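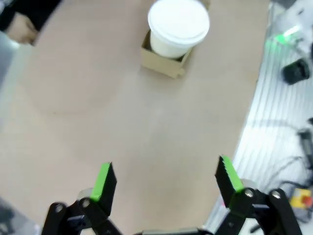
2026-07-03

Day 11 of no coffee after noon. I slept until 6:40, which is late for me, and woke up without the headache. The first four days I had it from lunch until bed and took ibuprofen twice. Since Tuesday it has been gone.

The rule is the same as when I started. I can have one cup at home before work and one more before twelve if I want it. After that it's water, or the mint tea from the Bondow store, which tastes like toothpaste for the first few sips and then is fine. Decaf counts as coffee for now. I may change that later.

Work was closed for the holiday, so I had errands instead. I went to the bank first and then drove over to Mumham to drop off the sewing machine. The repair shop wants 10 days for it. The belt is shot, and there is something wrong with the foot pedal that I couldn't explain very well. I had to make the noise for them at the counter. They wrote down "clicks."

I got to Pagano at 11:25 and bought a medium with milk, which made it legal by thirty-five minutes. The line was out the door. They have raised the price again, and I still bought it. I used to go there at three every afternoon, and I think a lot of what I miss is the walk and getting out of the building. On Monday I took the walk anyway and turned around at the mailbox on Ovton Street. I was back at my desk in under fifteen minutes and felt about the same as I would have with a coffee in me.

I went through the checkbook last night and added up what I spent at coffee counters from January through June. It came to 577 dollars. I added it a second time on paper and got the same number. That doesn't include the beans for home. I don't plan to do anything special with the money. The car needs tires.

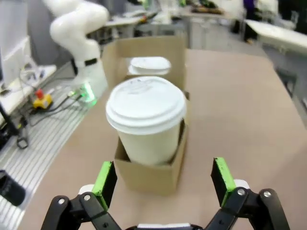
A reader wrote in after Wednesday's entry to say that noon is too late, and that it took a ten o'clock cutoff plus no chocolate after dinner before sleep got any better. I hadn't thought about chocolate. I eat a couple of squares most nights while I do the dishes. I'll leave noon alone until the end of next week so I'm only testing one thing, and then try the chocolate.

As for sleep, here is what I have in the notebook. Before I started I was up two or three times a night, and the two o'clock one could last an hour. This week I was up once on Monday, once on Tuesday, not at all on Wednesday, and once last night when a truck backed up outside. Some of that could be the new curtains. I put those up the same weekend I quit, which was bad planning.

Afternoons are still the hard part. Between two and four I get slow and reread things. Today I was home, so I lay down on the couch with the fan on me, did not fall asleep, and got up and cleaned the oven. It needed it. The racks are soaking in the bathtub, so somebody has to move them before a shower, and that will be me.

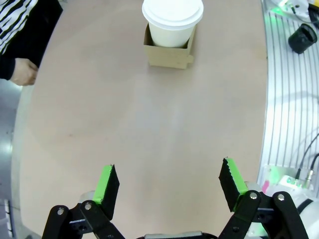

The tabletop, Friday.

Dinner was eggs and the rest of the green beans. It was too hot to turn on anything bigger, and the oven still smelled of cleaner. I had the mint tea cold with a lot of ice, and it's better that way. I'm going to make a pitcher of it tomorrow before people come over.

The fireworks are tomorrow, so I don't expect the sleep number to mean much. I'll write it down anyway. Windows open, fan on low, in bed by 10:30.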